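From: Soo-ah Ji
To: Jurkgate household list
Date: 12/09/2022
Subject: Re: [jurkgate-home] the cupboard by the tap, again

Hi all,

Thanks Vilém for the long message, and sorry it took me a while to get back (we had my sister's lot staying, so every cupboard in the place was being opened by somebody looking for mugs).

Vilém Kolář wrote:

> Has anyone here found a sensible way of keeping pump bottles in a low
> cabinet? I have the white Plarano one with the door on the left and
> a drawer, and I can't get on with it. The bottles go in the cupboard part,
> they get knocked over, the pump goes down under something and next time I
> look there's soap all over the base. I have wiped it out 2 times since
> February and I'm fed up. My wife says to leave them all on top by the tap,
> but then there's no room to put anything down. Also, do you decant, or do
> you just buy new ones? The big refill at the shop was 89 crowns and I
> wasn't sure it was worth the bother.
>
> Vilém

So, the soap on the base. I had exactly this! Mine was washing-up liquid and it got under the edge of the wooden bit inside and went on creeping out for weeks. Warm water only makes more foam, so scrape up what you can with an old bank card first, then go over it with a cloth that's barely damp, and then leave the door open overnight. I did mine three times before it stopped feeling tacky.

For the knocking over, the best thing I did was stop putting the bottles at the front. We had them just inside the door because that's where your hand goes, and of course that's also where everything else gets shoved in. Now the tall ones stand right at the back on the hinge side, in a shallow tray (mine is the lid of an old Zuvex storage tub, nothing special), and the sponges and cloths live in front of them. If a bottle does leak it leaks into the lid and you just rinse the lid.

Most pumps will lock if you push them down and twist, by the way. It took me years to notice. Not all of them do it, some of the cheap ones just spin round and round, but try yours before you put them away. The spare ones I keep locked and only the one in use is left up.

On your wife's side of it, I do think one bottle on top is right. One! We keep one up by the tap and the others go below, and when the top one runs out it swaps with the next. I was very strict about it for a fortnight and then everyone else in the house picked it up without being told, even my dad.

The other thing is to empty the whole cupboard before you decide where anything goes. I know that sounds like more work, and the floor does look dreadful for half an hour, but you can't judge the space with things still in it. Take every bottle out, wipe the bottoms (they're always the worst part), and don't put any back until the shelf is dry.

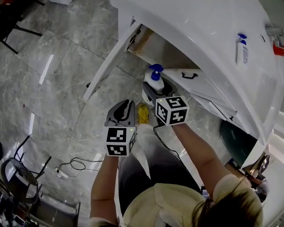 I'd also check the drawer while you're down there. Ours had turned into the place for dead batteries and takeaway menus, and once that was cleared the dishwasher tablets went in and freed up a whole corner of the cupboard underneath. Measure before you buy any dividers. I got a set that was 18 mm too wide and they've been sitting in the hall ever since, so if anyone wants them please shout.

Decanting: I do, but only the hand soap. The thick stuff goes everywhere unless you have a funnel with a wide neck, and even then it takes ages to go down. If you stand the refill in a bowl of warm water for a bit first it pours much more easily. I wouldn't mix two different kinds in one bottle, I did that once and it went to a sort of jelly and blocked the pump for good.

Does anyone know if Plarano still sell the shelf pegs separately? One of ours has snapped and the shelf is being held up by a folded bit of cardboard at one corner.

Vilém, let me know if the tray fits. Mine's the shallow lid, and I've got a second one in the shed you can have if you don't mind a scratch or two.

Soo-ah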